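4.3 Comparación de pinzas de mano con la tarea del cepillo

Este apartado explica cómo comparar dos juegos de dedos montados en las pinzas de mano Drirkar antes de elegir cuál se instala en el brazo. La comparación se hace siempre con las dos pinzas conectadas al controlador Nigam y con la versión 1,017 del firmware o posterior. Si todavía no ha calibrado la apertura de los dedos, vuelva al apartado 4.2.

Material necesario

- Dos pinzas de mano con su cable.
- Controlador Nigam y cámara de cabeza Skorkport.
- Cepillo de alambre y rejilla metálica.
- Mesa con el tablero sujeto mediante abrazaderas.

Preparación

1. Compruebe que las abrazaderas del tablero están apretadas. Un tablero que se mueve al frotar la rejilla falsea la lectura de fuerza.

2. Coloque la rejilla de pie, cerca del centro de la mesa. Deje libre el espacio que queda delante de ella.

3. Conecte primero la pinza izquierda y después la derecha. El controlador asigna los canales por orden de conexión -- si los invierte, tendrá que reiniciarlo.

4. Lleve los cables junto a las muñecas y déjelos caer por el borde de la mesa más próximo a usted.

PRECAUCIÓN: No enrolle el cable en el antebrazo. Un tirón puede dañar el conector de la pinza.

Prueba de agarre

5. Abra las dos pinzas por completo y espere a que el indicador del controlador quede fijo.

6. Tome el cepillo con la pinza derecha y cierre los dedos hasta el 70 % del recorrido. Mantenga la izquierda a un lado de la rejilla, sin tocarla.

7. Acerque el cepillo a la parte delantera de la rejilla y deténgase antes del contacto. La placa de montaje gris debe quedar en la parte superior de cada pinza.
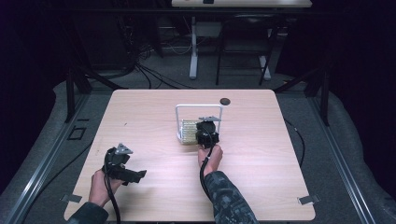

8. Inicie el registro y frote una de las varillas durante 15 segundos, con pasadas cortas.

9. Sujete la rejilla con la pinza izquierda y repita el paso 8.

10. Detenga el registro, cambie los dedos por el juego Drerkeck y repita la prueba desde el paso 5.

NOTA: Cambie los dedos en las dos pinzas. Una prueba con juegos mezclados se guarda, pero el programa no la incluye en la tabla comparativa.

Lectura de los resultados

El programa muestra dos valores por cada juego: deslizamiento y fuerza máxima. Un deslizamiento alto con fuerza baja suele indicar que los dedos no han cerrado lo suficiente; aumente el cierre en pasos pequeños y repita. Si la fuerza supera los 40 N, el controlador interrumpe el registro y hay que volver a abrir las pinzas antes de continuar.

Guarde los registros de ambos juegos en la misma carpeta. Para instalar en el brazo los dedos elegidos, continúe en el apartado 4.4.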